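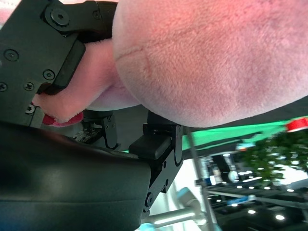
Flatbread made at home goes stiff by the second day, and most of the time the cause is dough that was too dry to begin with. People add flour because the dough sticks to their hands, and then they keep adding it. Leave it a little sticky. After it has rested under a cloth for 20 minutes it will handle much better, and you will need only a light dusting on the board. When it is ready it should give under your fingers the way a stuffed toy does, like the big pink plush one with the bit of red felt, soft all the way in with no hard spot in the middle. If it fights back when you press it, cover it again and wait.

Search this site Enter keyword Go

Water. Use warm water, the temperature you would use to wash a baby. Hot water from the kettle makes a softer bread but it is hard to knead, so I mix half the flour with hot water and the other half with cool, then put the two together. My neighbor Drahomíra Havlíček makes hers with the water left from boiling potatoes. I have tried that and it works well, but go easy on the salt if the potatoes were salted.

Fat. A spoon of oil in the dough is enough. Butter tastes better but it burns on the pan, so brush it on afterward. Lard is what my mother used and the bread kept until the third day. If you use lard, rub it into the flour before the water goes in.

Kneading. Ten minutes by hand. With a mixer, five minutes on low, and stop when the dough comes away from the sides of the bowl. Do not walk off and leave the mixer on the edge of the counter. Mine crept along while I was on the phone and took a jar of honey down with it.

Rolling. Cut the dough into balls and keep the ones you are not using under a damp cloth. Roll from the center out and give the round a quarter turn each time. If it springs back, put it to one side and start on the next one - by the time you come back to it, it will have relaxed. Do not stack raw rounds without flour or paper between them. They will join up and you will have to roll the whole lot again.

The pan. Cast iron is best, dry, over medium heat. Heat it for a good five minutes before the first bread goes on. To test it, drop in a pinch of flour. If the flour turns tan slowly, the pan is ready. If it goes black right away, take the pan off and let it cool a bit. Wipe out burnt flour between breads with a dry folded cloth, and watch your fingers. The first bread is usually the worst one. I give it to whoever is standing in the kitchen.

Turning. Wait for bubbles on top, then flip. The second side takes less time than the first. Press the edges down gently with a folded towel and the bread will often puff up. If it doesn't puff, it is still good to eat.

Keeping them soft. Have a clean towel ready in a bowl and wrap each bread as it comes off the pan. The steam does the work. Once they are cool, move them to a bag with the air pressed out. On the counter they keep for two days, less in July when my kitchen is hot. Do not put them in the refrigerator, as it dries them out.

Freezing. Put a square of wax paper between each one and freeze them flat. Once they are solid you can stand the bag on its side. Warm them straight from the freezer in a dry pan with a lid on. A microwave is all right if you wrap the bread in a damp paper towel and eat it at once, but it turns tough as it cools.

Old ones. Cut stale breads into strips, brush with oil, sprinkle with salt and caraway and bake at 350 until crisp. Denise Stockdale breaks hers into bean soup in place of noodles, and I do the same now when there are only one or two left.

For whole wheat, swap in a third of the flour at most the first time, and add another two spoons of water.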